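Word list for the Strachan dialect recordings, typed up by Bakari Makori. One CSV file, 66 entries, plain text, UTF-8.

## Columns

- `word`: spelling as given by the speaker
- `meaning`: short gloss in standard English
- `village`: Dunstead or Plollo
- `tape`: tape number, 1 to 7

Spellings follow the speaker even where two people disagree. "Clart" and "clairt" are separate rows and should stay separate.

## Index cards

The words were first written on cards, one word to a card. The cards are kept in order of tape and have no numbers of their own, so please put them back where you found them.

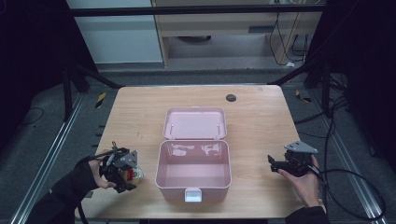 *Pink storage box, lid open.*

## Known problems

Tape 2 has a hum on it and several meanings there are guesses, marked with `?`. Tape 7 is all farm words and was recorded outdoors.

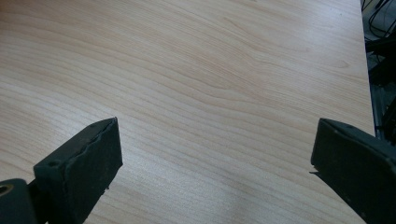
Wind noise covers the end of most sentences, so check the vowel against the Dunstead entries before quoting one. The `village` column is blank for one speaker who had lived in both.

## Changes

June: merged duplicate rows, fixed commas inside glosses.

## Use

Free to copy with credit. Send corrections to Bakari.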